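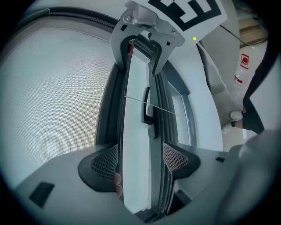
Last updated: June 9, 2019

Mendel Teaching Interviews, version 2

Transcripts of interviews with retired and retiring psychology faculty at Stosberg College. The speakers talk about how they taught the introductory course, ran student labs and advised senior projects. Halima Afolabi and Ruben Baert did the interviews. Marijke Van Dijk made the transcripts and checked them against the audio.

Contents

transcripts/ has one plain text file per session, 278 in all, UTF-8.
speakers.csv lists speaker code, years of service, and courses taught.
topics.csv lists the topic tags given to each session, up to 12 per session.

The audio is not part of this release. Sessions were held in English, and a few speakers switch to Dutch or French for a sentence or two. Those parts are left as spoken, with a translation in square brackets.

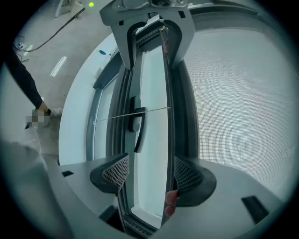 Changes from version 1

Speaker codes now stay the same across sessions. In version 1 a person interviewed twice could get two codes.
Names of former students have been replaced with [STUDENT].
24 sessions were transcribed again in March after Gijs Geerts found missing passages near the end of the files.

Known problems

Years of service come from the speakers themselves and were not checked against personnel records. Some speakers count sabbaticals and some do not. Topic tags were assigned by one reader, Maëlys Hamel, so there is no agreement score.

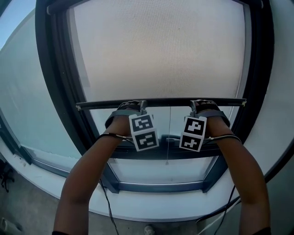 Lower rail of the blind, held in both hands.

Use

Free for teaching and research. Please cite the version number. Do not try to identify students from the transcripts. Requests to hear the audio go to Halima Afolabi through the department office.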